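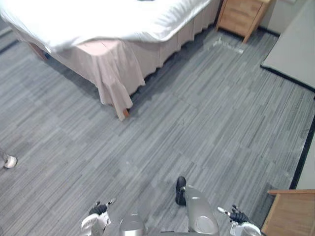 Folside Hillwalking Club – Members' List

Search the archive Go

Subject: Re: January weekend, coach and routes
Date: November 7, 2024

Thanks for this. I've quoted your message underneath the parts I can answer and cut the rest.

> Is the coach definitely going this time? Last year it was called off and
> several of us had to sort out cars at short notice. I'd sooner know now.

Yes. Rondonuwu Coaches have confirmed the booking and we've paid the deposit. It's the smaller coach with 21 passenger seats. If we fill it there will be a waiting list, and anybody on it who decides to drive should tell us so we can take them off. Pick-up is at the library car park in Folside, then the lay-by opposite the garage. There is no stop at the station this year as the driver can't turn there while the roadworks are on.

Large rucksacks go in the hold. Please put boots in a bag on the way home. We were charged for cleaning the last time we used them.

> Which hill is it on the long day? The programme says Plurkuvard but the
> website still has the reservoir walk from the summer.

The programme is right and the website is out of date. The long day is Plurkuvard, which is 2,269 feet by the map. The way up is from the forestry gate on the north side, over the stile, and along the wall until it runs out. After that the path is thin and there is a boggy stretch before the last rise. In mist you need to walk on a bearing from the end of the wall to the cairn, and I'd like at least two people in each group who are happy doing that.

If there's hard snow above the wall we won't go to the top. The lower route goes round by the old quarry track and comes back down the same side of the valley, so the coach can wait in the one place. It takes about 3 hours at a steady pace. I walked it last month and the footbridge is sound, though the handrail on one side has gone.

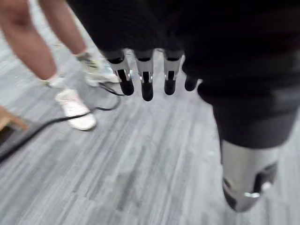
Daylight is the main thing in January. We need to be off the hill by half past three, and that means boots on at nine with no waiting. Breakfast is being laid out early for us on both mornings. Packed lunches have to be ordered the night before on the sheet at reception, and they want it in by eight in the evening.

> Can we get away with trail shoes? And do we all need an axe, because I
> haven't got one and don't much want to buy one for one weekend.

No to trail shoes on Plurkuvard. They're fine for the quarry track if it's dry. You don't need an axe. If conditions call for one then we'll be on the lower route anyway. What everyone does need is a head torch with fresh batteries, a spare pair of gloves, a whistle, a hat, and proper waterproofs top and bottom. Two people turned up without waterproof trousers on the last winter walk and had a miserable afternoon.

The Promero shop gives a discount on boots and waterproofs if you show your membership card. They don't take it off anything already in the sale. I asked about hiring and they've stopped doing that.

> Also, are we still raising money for the path, or is that finished?

Still going. The target is £2,000 for the stone pitching on the steep part above the stile, and we're a good way towards it but not there. The landowner has agreed in writing that the work can start in spring after lambing. There'll be a raffle on the second evening, so if you have anything suitable for a prize please bring it with you. No more bath salts, we still have several boxes left over.

> Sorry for all the questions.

No trouble, other people had asked most of them already.

A few other things. Rooms are twins unless you've asked for a single, and singles cost extra. There is a drying room on the ground floor but it's small, so take your things out once they're dry. Dogs can't come on the coach. If you've changed your emergency contact since you joined, send me the new one off-list.

Balance to be paid by the end of this month, please. Use your surname and the word January as the reference, otherwise it takes me ages to work out who has paid.

Weekends organiser
Folside Hillwalking Club

Share 3
Comments 0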